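Progress report to the Luangrath fund – October

Project: small-object handling for shared kitchens and workrooms
Prepared by: Yao-tsung Tai

Hi all,

I promised a report with more in it than "going well", and this month I can deliver, though it isn't the report I was hoping to write. We had a fault on the Risport arm, we stopped work for a while because of it, and we've changed a couple of things as a result. There's decent news further down, but I'd like to get the bad part out first.

The short version: during a pick at the basin, the arm kept moving down after the gripper had already touched the bottom. It should have stopped. The contact limit was set to 40 in the Drevby controller, and the controller never acted on it. I hit the stop button myself. I wasn't touching the arm and neither was anyone else, so no injuries, but one of the fingertips got bent and I had a very bad afternoon.

What went wrong, as far as we can tell, is pretty dull. The controller had restarted over lunch, and when it came back it loaded an old settings file in which the contact limit was switched off. The screen still showed 40, so I took it at its word. We found the restart in the log at line 1535 and it took me far too long to scroll there, because I was convinced the problem was the force sensor. I'd pulled the sensor out, checked it, put it back in and checked it again before I thought to look at the settings (sorry to everyone who got my messages about ordering a new one – please ignore those!).

The part that bothers me most is that the arm ran fine for several tries after the restart. A pick that goes to plan never needs the contact limit, so you can work for ages with it off and feel great about everything. We got caught when the height estimate came out too low. The basin is shiny and the glare throws the depth reading off, which we knew, and which I'd put on my list as a quality problem. I've moved it to the safety list. 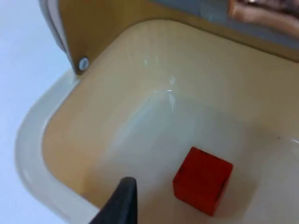
Gripper finger and red cube in the basin, with glare on the floor behind them.

After the fault we ran 17 tries at low speed with the new checks in place. The arm got hold of the cube in 13 of them. The misses were all the same kind: the finger closed a little short and the gripper came up with nothing in it. I can live with that for now, since a miss like that doesn't push on anything. The low readings still turned up now and then, and each time the limit kicked in and the arm backed off the way it's supposed to. I was very happy to see it and may have clapped.

What we've changed:

The controller now writes its live settings to the log every time it starts, and the arm won't enable until somebody has read the contact limit back and typed it in by hand. It's clunky. Everybody complained for a day and then got used to it.

We press the tip against a foam block before the first pick of each session. If the arm doesn't stop, we don't start.

Hands stay off the work surface while the arm is moving down. This was a rule before, but a loose one, and I was as bad as anyone about reaching over to straighten something. We're still getting better at it and I'd rather tell you so than pretend we've cracked it. I've asked Plemance for a quote on a light barrier so that it doesn't depend on our manners.

The cup work is behind. I'd planned to have a full set of side approaches for you this month and we've only just gone back to it. Clear and milky plastic is hard for the depth reading in much the same way the basin is, so I didn't want to rush in at full speed with a fix that was only days old. We're coming in slowly from the side and stopping short, and the gripping part will have to wait for the next report.

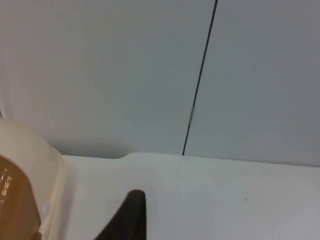
Does the fault change the budget you asked for?
Only by the price of the light barrier and a spare set of fingertips, and I think both fit inside what we've left unspent on travel.

I still owe you a proper write-up of the settings problem. Drevby's support people have the log and have been quick to reply, though they haven't yet told us why the screen showed one value while the controller used another. Until they do, we're staying at low speed for everything, including demos – so if you drop by and it looks painfully slow, please bring coffee and some patience.

Next month I'd like to get the cup grips going and try a matte coating on the basin to see what it does for the height readings. If the quote from Plemance comes in before then I'll forward it for your okay.

Thanks for bearing with us,
Yao-tsung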